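# Bathroom Duty at Ellwood

Six in the evening, December, and the Ellwood robotics club is arguing about a toilet.

Not a new argument. The club picked its task back in the fall, when the Dirau Challenge list came out and most teams went straight for folding shirts or stacking cups. Ellwood took the bathroom. Eighteen members, one vote, not close.

"We figured no one else would want it," says Wayne Mellor, the club's adviser, who teaches shop in the mornings and physics after lunch. "Which turned out to be true."

The rules are short. Two arms, one bathroom, 105 points on the table. Lid up, lid down, brush out, brush back in the holder. Bonus for flushing. Points off for any bump against glass, and everybody is scared of the glass. A run is 6 minutes and the clock doesn't stop if the software does.

Most of the work so far is just getting the arms to the right spot. Sounds easy. Isn't. Polished walls throw light everywhere and the depth readings go to pieces near anything shiny. Szabolcs Mészáros, a senior, has spent most of the semester on that one problem. He keeps a notebook of bad readings, sorted by surface. Marble-look walls have their own section. So does chrome.

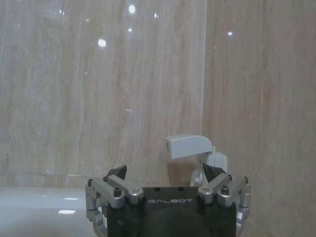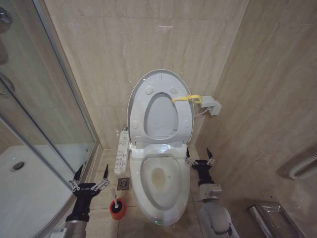

His fix, for now, is to take more looks. The head camera gets the wide view, then the wrist camera checks again up close before the fingers commit to anything. Costs time. On a good run they can afford it, on a bad one they're still double checking when the buzzer goes.

"I'd rather be slow and touch the right thing," Mészáros says. Half the team disagrees, loudly. The speed people want to cut the second look and trust the first. There is a spreadsheet. There is a rival spreadsheet.

Then there's the brush. A thin handle, a holder that can tip, a bowl with a rim in the way. The sophomores own this part and they have tried grabbing it high, low, and at an angle. High swings too much. Low knocks into the holder. They've settled on somewhere in between and change thier minds about every other practice.

Mellor mostly stays out of it. He signs the forms, orders the pizza, asks the occasional annoying question. Last week's was, what happens if the lid is already up when you start? Long silence. They had never checked. The code assumed a closed lid, and it would have gone hunting for one untill time ran out. That got patched by nine that night.

The other team to watch is Pekell, who won last year and have picked the kitchen. Ellwood kids talk about Pekell the way other kids talk about a football school. Better parts, bigger room, matching jackets. Fasach, a pump company across town, pays for Ellwood's entry fee and spare parts, and has promised shirts. Shirts have not arrived.

The regional is 2 weeks out. Before then, the list on the whiteboard: flush button, slower left arm near the shower door, a backup plan for when the network drops. Someone has added "sleep" at the bottom and someone else has crossed it out.

Practice runs again tomorrow, right after the last bell. Mészáros wants the first hour for the wall. The sophomores want it for the brush.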